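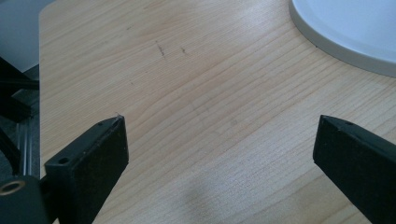

The table in our cabin, scuffs and all

lakeward69
Anyone done a non-beach family vacation lately? We just got back from a week in Nurkcombe in July, eight of us in one cabin, and the kids are already asking for another one. We did the night hike at Malterus (bring real shoes!!) and a day of cave tubing. My mother-in-law went tubing too and screamed the whole way down.

bblackburn
Did you do Mollau as well? We paid for the full day there and I thought it was way overpriced. Two zip lines and a very long lunch.

lakeward69
We skipped it, kids wanted the caves again. How long ago was that?

rosi_caldeira
Barry I have to disagree, Mollau was the best day of our trip! You have to get the 28 dollar morning pass though, the full day one is a waste. Go on a Saturday when the upper course is open. Ask for Bickerstaff as your guide if you can.

bblackburn
Upper course was closed when we went, so maybe that's my problem. Still not driving back up there for it.
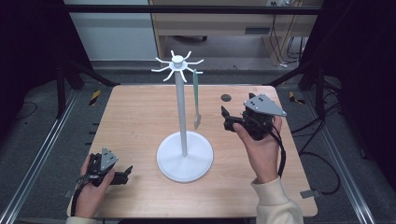

Mug tree with the green spatula on it, cabin table

rosi_caldeira
Ha, I want that mug tree. Is the kitchen decent for a big group? Restaurants ate up half our budget last time.

lakeward69
It's fine, small oven but plenty of burners. We cooked most nights and drove into town for pizza once.

tentpole_2
How high up is it? My dad doesn't do well with altitude.

lakeward69
The top of the night hike is 3860 feet, the cabin is a good bit lower. He could stay back and play cards, that's what my husband did.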